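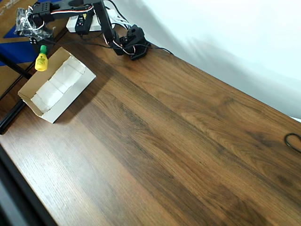

Bench 2, arm at the back edge, divided tray at front left. September.

Writing down what we settled on for the shared bench rules before I lose the thread. I've been wanting to do this since we moved the arm down here and I'm really pleased with how it's shaping up. The old Sterkthorpe sheet was two pages of "operators should take care" and I don't think it ever changed what anybody did with their hands. The new one (call it Peseo bench rules, draft 7) only has things you can check by looking or by reading a number off the screen.

**Cables first.** My least favorite subject and the one with the most to gain. Draft wording:

- Every cable crossing the table gets a clear path at full reach, tested by hand with motor power off.
- No loose loop inside the reach circle. A loop on the table counts, even a small one. There's one near the right edge that I would write up under this draft.
- Wire bundles that ride on the arm get checked at both ends of travel on each joint. Slack is good, but slack that can hook a bracket is a fault.
- Power unit stays behind the arm, never to the side.

I also want the base kept clear of packaging. We have a crumpled plastic bag up around the base right now, so that goes on the sheet as its own line. Small bottles too: anything with a cap gets a home off the table before motor power comes on. The yellow one by the tray is my test case.

**Speed.** Going with 84 mm/s for any session with a person inside reach, and 219 mm/s once everyone has stepped back. The lower number came out of an afternoon of me stopping the arm over and over and marking the overshoot with pencil. So much fun! At 84 the overshoot is small enough that I'm happy to have fingers in the same zip code. I'd like somebody else to repeat it before we call it settled, with the tray loaded this time.

**Reach circle.** Radius 600 mm from the base center, taped. Tape goes down before the tray does, and I'd like the tape to stay put between sessions so we're all working to the same line.

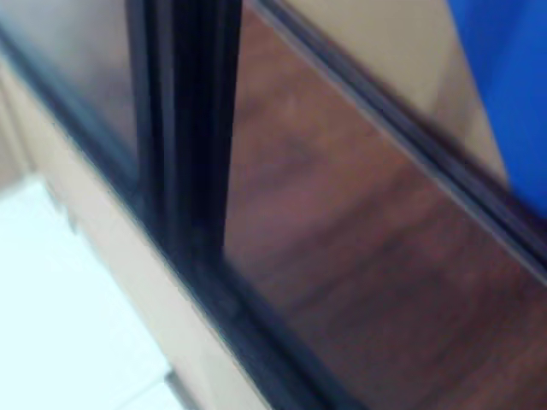
Reflections deserve their own section, and the old sheet had nothing on them at all. Our rule of thumb has been "watch out for shiny stuff," which you can't check. The new rule is that whoever sets up looks through each camera view before the first run and logs every surface that mirrors the work area. Dark-framed glass is the one I keep coming back to: the big pane right of the upright carries a lot of reddish-brown wood grain, streaks and all, and a detector trained on wood-grain backgrounds could be perfectly happy to find a table in there. The left pane is much grayer and I'd rate it lower. Two grades for the log, then: "shows wood" and "shows haze." First grade means cover it or mask it. Second grade, note it and move on.

Same section, motion blur. I'm proposing that blurred stills stay in the session folder but get a tag, so that anyone pulling stills for calibration can skip them with a filter. I went back and forth on deleting. Keeping them won, because the setup log can still point to a surface in a blurred still even when it's no good for measuring.

**Start of session, in order**

1. Motor power off. Walk the cables.
2. Tray placed, compartments checked for leftovers from the last person.
3. Reflection log filled in.
4. Joint limits read back from the Reuter controller and compared with the printed sheet. Don't trust the saved profile, it has loaded the wrong one on me twice.
5. Low speed, one full sweep, hand on the stop.
6. Light check on the bare wood. Read the brightness on both sides of any shadow line and write down both values. The left side is washed out and milky at the moment while the right goes a lot darker, so one reading from the middle would tell us nothing. Specks count as well, there's a tiny white one on the left.
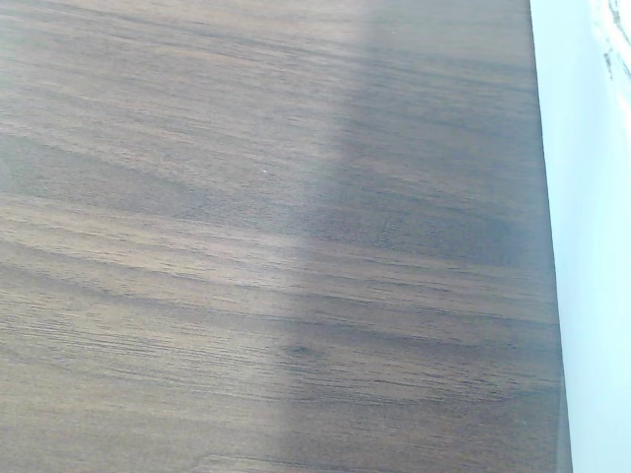

## Still open

- How far apart can the two brightness values be before we move a lamp? Need a week of readings first.
- The Altisura people use a wipe-down before every session. I like it, but I'd want to see whether the wipe changes the sheen and spoils our comparison.
- Do smudges on the wall go in the reflection log or get a separate line? Leaning toward a separate line.
- Stop button test: every session or every morning? I say every session. It takes seconds.
- Print the sheet single-sided, big type, and tape it where you can read it with a hand on the stop.

Next up is running the whole list cold with the draft in hand and timing it. Can't wait to see which step drags. My money's on the joint limits.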